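The House Rules of Justville
17 January 2018

If you drive out to Justville in January you will want good tires and a thermos, and you will want to ignore the first sign for the industrial park, which points the wrong way and has done so for years. Take the second one. The low building past the feed store is where a small outfit called Gornach teaches machines to do chores, and where I spent most of a very cold afternoon reading a binder.

I had come to see robots, I'll admit. What I got first was the binder, handed to me with a cup of coffee and a chair to read it in. It holds the Kozma rules, named for the project they were written for, and everybody who works at the tables has to read it cover to cover before picking up a gripper. Visitors are asked to read it too. It took me longer than the coffee lasted.

The work itself is simple to describe. A person takes a gripper in each hand and does some ordinary household job, over and over, while the sensors take it all down. Later those recordings go into the training of Raven, the company's two-armed machine, which lives in the next room under a dust sheet when it isn't wanted. A session is 200 recordings at most, and the binder is strict about that number. After 20 of them the operator puts the grippers down and walks around for a bit, and no one is allowed to talk them out of it.

I liked how homely some of the rules are. Sleeves must be snug at the wrist. Cables from the grippers go off to the sides, and you look at where they lie before you start. Nothing sits on the board that isn't part of the job. Hold the fingers open and wait a moment before you close on anything, so the start of each recording is clean and easy to find later on.

Then there is a whole chapter on electrical goods, and it's the longest in the binder - longer than the one on kitchen knives, which surprised me.
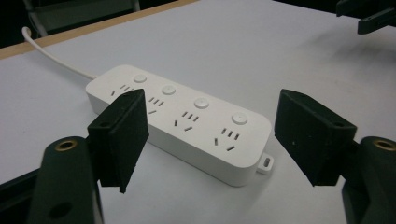
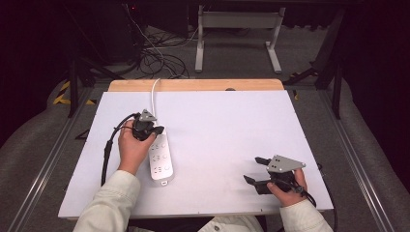

Power strip work at the Gornach tables in Justville, done with hand-held grippers.

The first rule of that chapter is that a strip used for practice is never connected to the supply, and that the operator checks this personally, by following the cord with their eyes and then with a hand all the way to the plug. A colleague's word won't do. The second is that fingertips stay off the sockets even so. The thinking, as it was explained to me over a second cup, is that habits travel. A person who gets careless around a dead strip on Monday's bench will be careless around a live one at home, and a machine that learns from careless hands will pick up the carelessness along with everything else.

That last idea runs through the whole binder. Raven has no way of knowing which parts of a recording were the lesson and which were somebody being in a hurry. So if an operator drags a strip by its cord, the recording is thrown out, even when the strip ends up exactly where it was supposed to go. Of the first 705 recordings made under the Kozma rules, up to 200 were set aside for reasons like that, and I'm told it was a gloomy couple of weeks.

I asked whether people grumbled. They did, and some still do, mostly over the rule about writing up every discarded recording by hand. There's a margin in the binder for complaints, and it is well used. One note, in green ink, asks for a warmer room. Another wants the chapter on folding towels rewritten from the beginning, and having read it I'm inclined to agree.

The rules get revised every January, so the copy I read will soon be out of date. The new one is supposed to have a proper index.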